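Produce Sorting Table — notes on the set

Version of Mar 2, 2022

What this covers

A small collection of pictures of play fruit and vegetables being put out on plates on a gridded table. The subject is tabletop sorting: which item goes on which plate, and where the plates stand. The notes below describe the props, the table and how items are named in the list.

The set goes with the Plorneo props list, which is kept as a separate file. If the two disagree on the name of an item, use the name in the props list.

Table

The top is brown and marked out with strips of blue tape. The tape gives a rough grid, and the cells are not all the same size. Cells are not numbered, so positions are given in words: near the centre line, upper left, and so on.
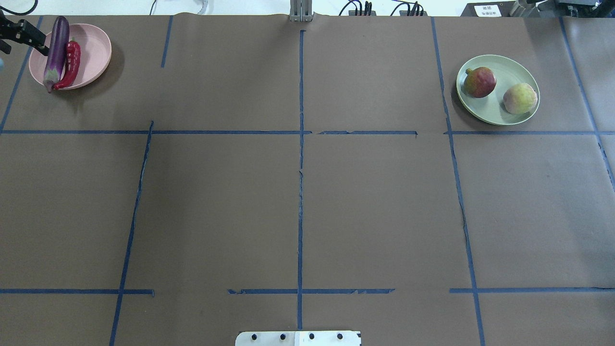

Plates are known by colour only. We tried numbering them and went back, as a colour is quicker to write and harder to get wrong. The usual split is vegetables on the pink plate and fruit on the green one, so a layout with the eggplant and the red chilli pepper together on pink and two fruits on green is entered as "sorted". An item resting on the tape between plates is entered as "out", whatever it is nearest to.

Plates can be moved between layouts. Do not assume that pink is always on the same side.

Items

Names are short and in lower case. The ones that cause trouble are these:

eggplant — not aubergine, even though the rest of the text is British. The Plorneo list used eggplant first and changing it would have meant editing every entry.

pepper — covers any red pepper, curved or straight. Chilli is allowed in free notes but not in the name column.

peach — the pale one with a pink or yellow tint. Older entries say "bun". These were changed in April of the year before, but a few may be left.

pomegranate — red and yellow-green. Some people wrote "apple" at first. Check the shape before you accept it.

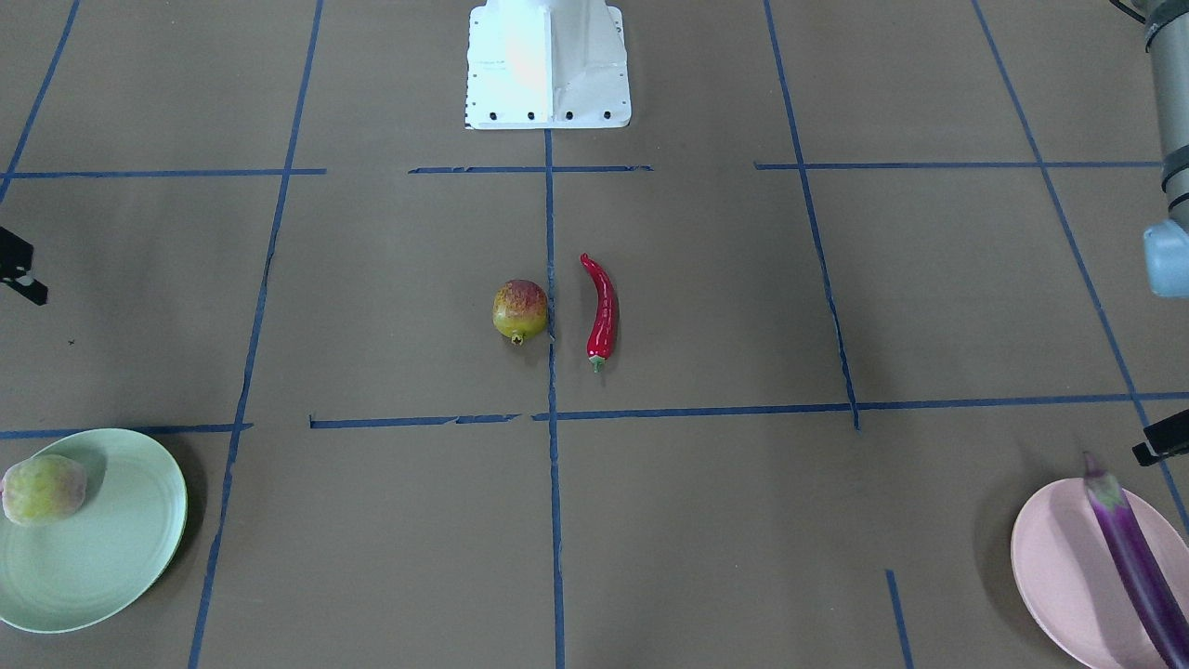 An item that has not been put on a plate yet is entered as "loose", with the nearest tape line in the notes column. Loose items are part of the layout and should be kept in the list. Leave the plate column blank for them; do not write "none" or "table".

If an item rests partly on a plate, it counts as on that plate as long as most of it is inside the rim. Long items often hang over and this is fine.

List format

One row per item per layout, with columns for layout, item, plate, state and notes. State is one of sorted, loose or out. The file is plain text with commas. Notes are free text and may be empty in most rows.

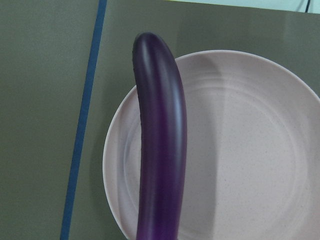 Does it matter which way round an item is lying?

Only for the notes column. The plate and the state stay the same whether the item points up, down or across, and there is no separate column for direction. If you need direction for your own work, add a column at the end and leave the others in order.

Known gaps

No layout has more than 17 rows. The list was checked by hand once, and 3 rows were found with the wrong plate and corrected. The colour words have not been checked against anything more exact, so "green" covers both pale and mint.
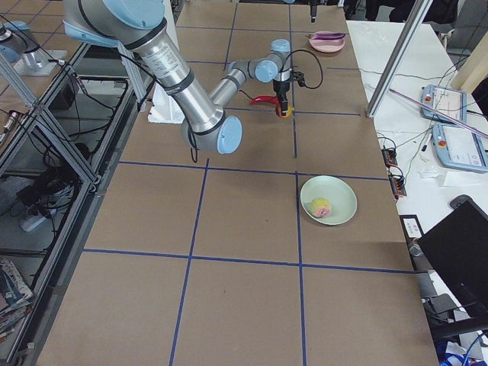
Tape condition is not recorded either. Strips lift and tear with use, and a gap in a line does not mean the cell has been left open on purpose. Treat a broken line as if it ran straight through.

Use and changes

The list may be copied and edited for teaching or sorting exercises. Please keep the item names as they are, or say clearly that you have changed them. Corrections go into the Benent copy first and are carried over to the main file afterwards.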